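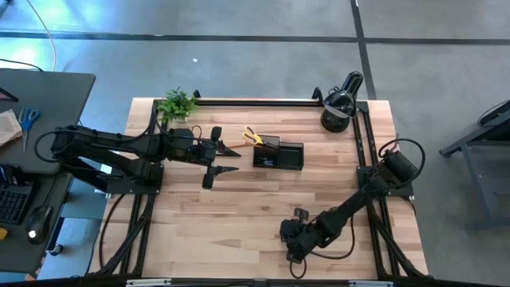

Nima Tabletop Collection: Frequently Asked Questions

Last updated 12 September 2019

What is collected?
Examples of short tabletop jobs done with two robot arms under the control of an operator. Each example contains the camera video, the joint positions of both arms, the opening of both grippers, and one line of text naming the job.

Which jobs are included?
The current list covers desk items: taking scissors out of an organizer, putting them back, moving the organizer to a marked spot, and turning the lamp head. Kitchen items are handled at the Lerkura site and have their own page.

How many examples do you need for one job?
The target is 600 accepted examples per job. Scissors jobs have a target of 900, as the handles can end up at many different angles and the fingers have to meet them correctly each time.

How long is an example?
Most jobs should be finished in under a minute. If an operator needs longer than 2 minutes, the example is stopped and marked as incomplete.

Do both arms have to move?
No. For a one-arm job, park the other arm over the table with its gripper clear of the objects. Its positions are still recorded. The model has to learn when an arm should stay still.

Why do the plant and the lamp stay on the table?
They are part of the standard layout. A model trained only on a bare table tends to do poorly on a furnished one. Operators should not move them during a session unless the job sheet says so.

Does the area beside the table matter?
The head camera sees past the rails, so the neighboring desk and part of the floor are recorded too. Ordinary work items can stay there. Remove badges, letters and anything else with a name on it before you start.

What should change between examples?
The position and angle of the organizer, which compartment the scissors are in, and which way the handles lean. Change at least one of these every time. The Sonico scheduler suggests a layout, but you may choose your own.

What happens if I drop something?
Keep recording if you can reach the object and finish the job. Tag the example "recovered". These are useful and are not counted against you. If the object leaves the table, stop and tag it "failed". Do not delete it.

Who checks the examples?
A reviewer at Cartwright watches each one at 4 times normal speed and accepts it, rejects it or sends it back with a note. Common grounds for rejection are a wrong job line, a hand in view after the start signal, and missing data from one arm.

Can I use the data for my own project?
Partner labs can request access through the Nima data form. Failed and incomplete examples come in a separate folder. Raw video is not released until the privacy check is finished.

Where do I report a fault on an arm?
Press the stop button, close the session and file a ticket under "Hardware". Include the session number and say whether the fault was on the left or right arm.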